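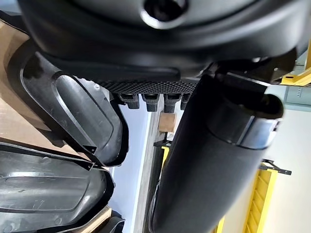
# Keeping a big film collection in order at home

If your shelves have got away from you, welcome, you're among friends! Mine holds a little over 2,000 discs and a shameful number of old tapes, and I can now put my hand on any of them before the kettle has boiled. These are the tricks that got me there.

## Sorting the shelves

Start with the floor, plenty of it, and one letter of the alphabet at a time. I once emptied the whole lot in one go and we were stepping over westerns until March.

Leave a gap at the end of every shelf, a good hand's width. You'll be so glad of it when three new films beginning with S turn up at once.

Decide early what to do with "The" and "A". I ignore them. My friend Lucie Zacharias files them under T and A and is perfectly happy, so pick a side and write it on a card taped inside the cupboard door (visitors do ask).

Box sets go at the end of the letter, lying flat if they're heavy. Tall fancy tins get a shelf to themselves, or they'll push everything else about.

## Cleaning discs

- Soft lint-free cloth, clean water, one drop of washing-up liquid if it's sticky.
- Wipe in straight lines from the middle to the outside edge, never round and round.
- Let it dry standing up in a rack. A plate rack is brilliant for this!
- No kitchen roll, no furniture polish, no window spray.

Cracked cases are worth replacing straight away. I buy plain ones in packs of 50 and swap the paper sleeve across, which takes seconds and makes a tatty second-hand find look lovely. For price stickers, warm the label with a hairdryer on low and peel slowly from one corner. Any gum left behind comes off the plastic with a dab of cooking oil on a cotton bud, but take the paper sleeve out first or you'll have a see-through patch on it for ever.

## Labels and lending

I put a small coloured dot on the spine: green for watched, yellow for still to watch, blue for children's films. Stick it at the same height on each one, 14 mm up from the bottom, using a strip of card as a guide. It looks so smart when you stand back.

Lending is where collections really go missing. Mei Pennington gave me the best idea for this: slip a piece of card into the gap with the borrower's name on it, cut tall enough to stick up above the cases. You see it every time you walk past. My copy of *Kaneko* came home after two years thanks to a bit of cereal box!

## Damp and sun

Keep the shelves off an outside wall if you can, and well away from radiators. Sun fades spines faster than you'd think, reds especially. Tapes should stand upright, fully rewound, with a sachet of silica gel in the box. Change the sachets when you change the clocks.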